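altley-snack-labels: README

What this is

A table of what snack wrappers claim on the front, set beside what the ingredients list says on the back. 1000 rows, one per product, typed in by hand. I started it after reading one too many articles saying that shoppers "trust" certain words on packaging. None of them gave a list of the words.

Files

labels.csv has the rows. words.csv has the claim words we looked for ("real", "simple", "natural" and so on). notes.txt is a mess, but read it before you email me.

Columns

front_claim: copied as printed, capitals included.
first_three: the first three ingredients in order.
sugar_100: grams of sugar per 100 g, from the back of the pack.
typed_by: initials.
checked_by: initials, or blank. Blank means unchecked, so please treat it that way.

Brand names are stored in lower case whatever the wrapper does. If a bar carries both a brand and a person's or character's name, the brand goes in brand and the other goes in second_name.

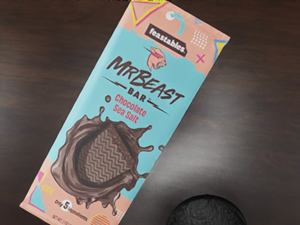
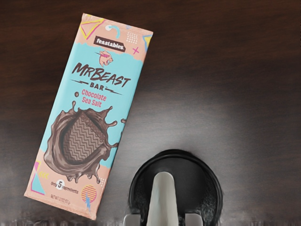 Who typed it

Hiba Obeidat and Rodel Talavera did most of the chocolate and biscuits. Kiros Abdella did crisps. I did the rest and argued with everybody about what counts as a claim.

Known problems

Hiba and Rodel both typed the same 100 products as a test. They disagreed on front_claim for 18 of them, mostly over whether a slogan is a claim. I don't think a longer rulebook would have fixed that. We kept Hiba's version, for no better reason than that hers was finished first.

Cereal bars are over-represented. The shop in Altley had a lot of them in December.

Five rows have no sugar figure. Do not fill them with the average. Someone did this in a copy that is still going round.

What it can't tell you

Whether anyone believes the claims, or buys anything on account of them. I have seen the table used for both and would ask you to stop.

Corrections

Send the row number and the exact wording on the pack. "I'm sure it used to say something else" goes in notes.txt and nowhere else.

Samer Awad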